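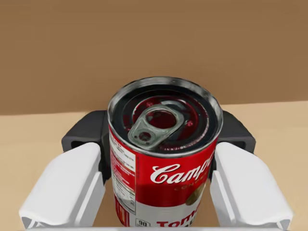 A can of Campbell's condensed tomato soup.

Bendholm food bank network moves to single stock system

BENDHOLM, April - The Bendholm food bank network has completed the transfer of its inventory records to one shared stock system, replacing the separate spreadsheets kept at its three sites. The system was supplied by Damico and covers canned, dry and boxed goods.

Each product line now has one record listing pack size, case quantity, shelf location and best-by date. The final catalog contains 2938 lines. Before the transfer the sites held more than 3000 between them, many of them duplicates entered under different spellings.

Stock is issued in order of best-by date. When a line falls below its reorder level, the system sends a transfer request to the site holding the most cases. Requests received by 3 p.m. are loaded for the next delivery run. Fresh and frozen goods stay on the existing paper log until the second phase.

Shelving at the Plollis Road warehouse was relabeled by Khurana to match the new location codes.

Partner pantries should use the new order form starting Monday. Old forms will be returned unfilled.

ENDS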